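Zwischenbericht zum Vorhaben „Formen und Farben“
Träger: Lernwerkstatt Olodgate
Berichtszeitraum: bis einschließlich August
Vorgelegt von: Latrice Crenshaw, Projektleitung

1. Stand der Arbeiten

Die Beschaffung des Spiel- und Sortiermaterials ist abgeschlossen. Aus den bewilligten Mitteln wurden 400 farbige Formbausteine sowie 2 Arbeitsplatten aus Ahorn angeschafft. Die Lieferung erfolgte über die Firma Arkstead. Bei der Eingangsprüfung durch Herrn Wycliffe Shemweta wurden keine Mängel festgestellt.

Derzeit werden die Aufgabenfolgen für die Sortierübungen erarbeitet. Grundlage ist die Reihenbildung am Plattenrand: Zylinder, Dreieck, Herz und weitere Formen liegen dicht hintereinander, der rote Stern bleibt als Einzelform auf der freien Fläche.
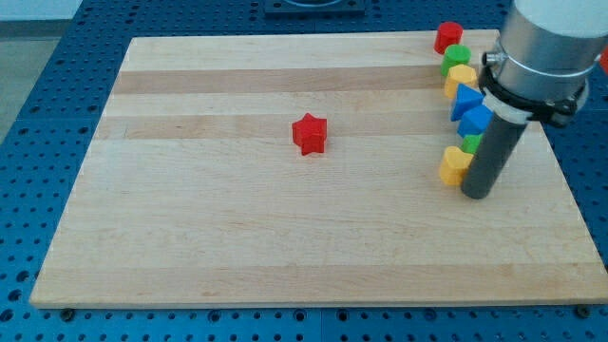
2. Mittelverwendung

Für Verbrauchsmaterial wurden bislang 220 Euro verausgabt. Weitere 100 Euro sind für beschriftete Aufbewahrungskästen gebunden — die Rechnung steht noch aus. Eine Umwidmung von Mitteln ist nicht vorgesehen.

3. Ausblick

Im nächsten Abschnitt werden die Aufgabenblätter fertiggestellt und am Standort Bellamy eingesetzt. Die dortige Leitung hat der Raumnutzung schriftlich zugestimmt. Offen ist die Abstimmung der Beobachtungsbögen. Der Entwurf wird dem Zuwendungsgeber gesondert vorgelegt.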